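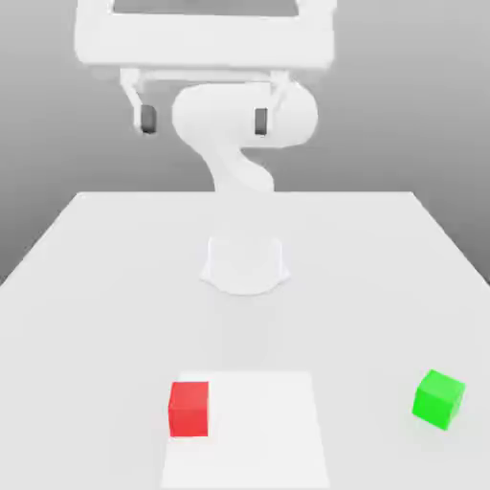
A white robot arm on a white tabletop, in a computer rendering.

Drernstead library will open Saturdays again, all day

5 Jun 2026

Great news for anyone who works during the week: the Drernstead Public Library goes back to full Saturday hours this month, and it's bringing a lot more with it than unlocked doors.

Starting June 13, the building on Calter Street will be open from 9 a.m. to 5 p.m. every Saturday. It has been closing at noon on Saturdays since the roof repairs began, and anyone who has tried to squeeze in a library run between soccer and lunch knows how that went. The town council approved the money for the extra hours in April, after a petition with 1198 signatures landed on the clerk's desk. For a town our size that is a wonderful turnout!

"People signed it at the bakery, at the laundromat, at the bus stop," said branch manager Polyxeni Manolakis. "One man signed it and then went home and got his whole family. I kept the pages. I'm going to frame one."

The first Saturday will be a bit of a party. Story time for the little ones is at 10 a.m. in the children's room, followed by a seed swap on the side lawn (bring labeled envelopes, please — last year's mystery squash is still being talked about). The Kallwood Fiddlers play at 1 p.m. and the used book sale runs until closing. Paperbacks are 45 cents and hardcovers are a dollar. Puzzles are free if you promise they have all their pieces.

The quiet room upstairs is back too, with new carpet, better lamps and 16 reading chairs. The windows on that side look out over Marwat Creek, and the late afternoon light up there is lovely. No phone calls and no food, but coffee with a lid is now allowed, a rule change that got real applause at the last Friends of the Library meeting.

Borrowing is getting easier as well. The limit on children's picture books is gone for the summer, and holds will be kept on the shelf for a full week. The seed library has grown to some 115 kinds of vegetables, herbs and flowers, nearly all of them saved by local gardeners. There are four types of runner bean alone, and a purple basil that smells fantastic.

Summer reading sign-ups start the same day at the front desk. Adults can join this year, with their own log and their own drawing at the end of August. Manolakis says she has already started hers with a mystery set on a ferry, and she is three chapters from finding out who did it.

Parking behind the building is open again now that the roofing crew's trailers have left. The bike rack has moved to the Calter Street side, next to the book drop. The 6 bus stops across the street on Saturdays, twice an hour until 6 p.m.

Weekday hours stay the same, and the library remains closed on Sundays. Donations for the book sale can be dropped off at the back door any weekday before 4 p.m. No encyclopedias or magazines, please.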